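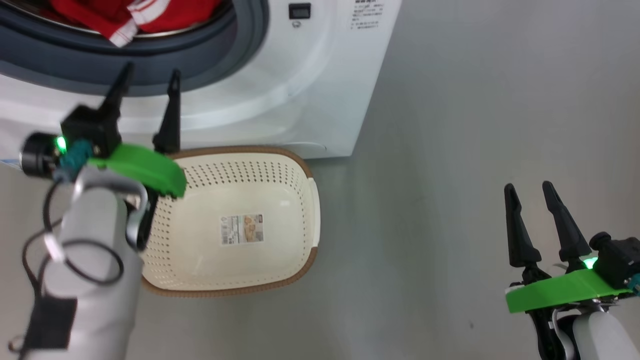
Red and white stripes in the drum, basket on the floor.

Washing team colours: cold only, or are we all too scared?
Posted by Karine Friesen, Aug 28, 2018

I look after the jerseys for our curling club in Robichaud and I love this job more than I should. 40 jerseys, all red with white trim on the club set, and I want them to last! My method is cold water, inside out, half a load, no softener ever. Then on the line, out of the sun. What does everyone else do? Tell me everything, I'm all ears.

hendrik_m
Great topic! I wash at 40 degrees and have for years. Cold never shifts the smell from under the arms, and modern dye holds up fine. Cheap red cotton is another story, keep that well away from your whites.

TGill
Have to disagree with Hendrik. Our February order came out of one warm wash with pink collars, every one of them. Cold, and a long soak first if they're ripe. I use plain washing soda in the soak and it's marvellous stuff.

hendrik_m
Were they new, though? First wash is always the risky one. I do that one cold too, by themselves, and after that it's 40 all the way.

TGill
Brand new, yes. Fair point. Still not putting mine in warm.

gaetan_z
Nobody has mentioned spin speed. Printed numbers crack if you spin them hard, and it's a favourite gripe of mine. Drop it as low as it goes and let them drip. Also zip up anything with a zipper (I learned that on a goalie's jacket and a very nice sweater).

Karine Friesen
Oh that's good, Gaétan, I'd been blaming the dryer at the old place! Thérèse, how much soda for a tub?

TGill
Half a cup, and rinse twice.

Comments (3)

Trevor Cormier: Colour catcher sheets work a treat. I put two in with anything red.

brovisier_fan: Tried the sheets, mine came out grey and so did the socks. Sort your loads, folks.

Trevor Cormier: Grey means they're catching something!

Contact the moderators | © 2018 Kondska Forums | Back to top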